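Bench notes: opening, checking and stripping a desktop tower

The workshop at Prumthorpe has taken in another batch of retired office desktops from the Ultutville sites, and several members have asked for the bench procedure in writing. What follows is the sequence used for a standard tower with a removable side panel. Small form factor cases differ enough to need their own sheet, which will appear in a later issue.

Before opening

Shut the machine down, switch off at the power supply if it has a switch, and pull the mains lead. Hold the front power button in for a few seconds to drain what is left in the supply. Remove any other leads from the back, then lay the tower on its side with the removable panel uppermost. Working upright is possible but awkward, and dropped screws tend to end up underneath the board.

Clip the wrist strap to bare metal on the chassis. Painted surfaces do not count. The straps on the Coelho benches were tested in September and the two that failed have been withdrawn.

Under no circumstances open the power supply itself. The warning symbols on the label are there for the capacitors inside, which can hold a charge long after the lead is out. A suspect supply is replaced as a unit.

Order of removal

Memory comes out first. Press the clips at the ends of the slot outwards and the module should lift by itself; if it does not, check that both clips are fully open. Handle it by the short edges and put it straight into a tray or an antistatic bag. A module left loose on the bench will sooner or later have something put on top of it. Note which slot each module came from, as boards of this age are particular about pairing.

Expansion cards are next. On cases with plastic retention clips at the rear wall, release the clip before touching the card. Pull straight up from the socket with an even grip on both ends. Rocking a card lengthways is tolerable, rocking it sideways damages the contacts.

Drives follow. Disconnect the data cable and the power cable at the drive end, holding the connector body and never the wires. SATA connectors have an L-shaped key and the plastic tongue on the drive snaps easily if the plug is levered. Where the drive is held by plastic rails, squeeze the rails inwards and slide the drive out. Keep the rails with the drive. The Fevorent spares cupboard has boxes of odd ones that fit nothing in particular.

The processor is left until the cooler has been removed and the old paste wiped off. Raise the lever, open the retention frame, and lift the chip vertically. Once the socket is empty, keep tools and cable ends away from it and fit a cover if the board is going to be stored - bent contacts are the most common reason a working board is scrapped here.

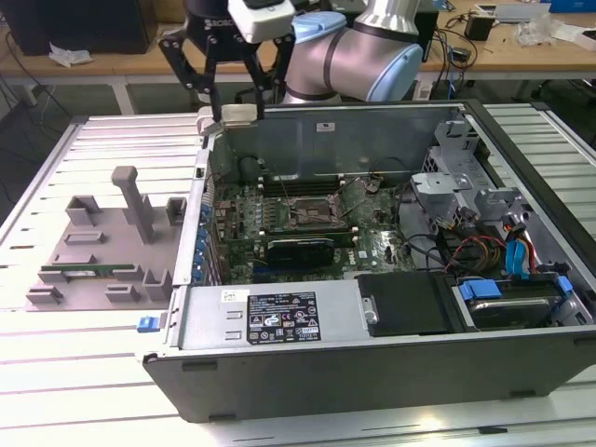

Photo: Prumthorpe workshop

With the side panel off, a tower on the slotted worktable gives clear access to the board, the memory slots and the drive bay from above. The processor socket is empty on this one, while the expansion card, power supply and hard drive are still fitted. A green memory module sits in the grey 3D-printed tray to the left of the case.

Cables

Fold power cables back over the drive area so that they stay clear of the board. Do not tie them tightly. A single loose loop of hook and loop tape is enough, and it can be undone with one hand during reassembly.

Recording

Each tower gets one card. Enter the asset number, the memory fitted by slot, the drive capacity and the result of the power-on test. Anything removed is listed with its destination: refit, spares or recycling. Drives go to the locked cabinet until they have been wiped, including drives that appear dead.

Reassembly is the same sequence in reverse. Refit one memory module only for the first power-on, then add the others - up to 4 on most of the boards in this batch. Blank card and supplies of antistatic bags are kept under the end bench.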